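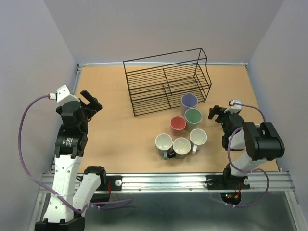
Rack, cups and both arms on the bench, grippers empty.

Two arms to load a cup rack: is the second one worth keeping?
Posted by Zeeshan Abbasi, November 18, 2025

I've been building this in our shared workshop since September. The job is to take cups and mugs off the wood and put them on the black wire rack at the back. Plain cups go fine. Mugs with handles are where it falls apart. The left arm gets a decent grip, then the handle catches its neighbor and drags it along. My last session was 14 tries on the mugs and 3 ended up on the rack.

A guy at the workshop says I need more training runs, and gave me 3,000 as a target. I don't buy it. I think the second arm is making a simple job harder and I should pull it off the rail. Before I undo all that wiring, has anyone gone from two arms to one and been glad?

Laiba Soomro

I'd doubt the layout before I doubted the arms. Your mugs are almost touching and the handles don't all point the same way. A gripper with blocky fingers needs somewhere to put them, and you have the whole left half of the bench sitting bare. Spread the mugs out and run the same test again. If it still drags the neighbor, then you've learned something about the gripper.

I'd also turn the rack square to the back wall for now. Yours is at an angle, which is one more thing to get wrong. Put the angle back once the easy version works.

As for 3,000 runs, ask him where he got the number. I had a Kulto kit that promised wonders after that kind of training and it still knocked over every tall glass I owned.

Eugeniusz Marciniak

Keep both. One arm will hit the same problem with less reach. I ran a single arm for 12 weeks and regretted it.

Fouzia Memon

Check the purple cables too. Mine looped out wide like that and snagged on the arm link whenever it folded. I blamed the software for ages. Can't say if yours does it, but it costs nothing to move each joint by hand with the power off and watch the loop.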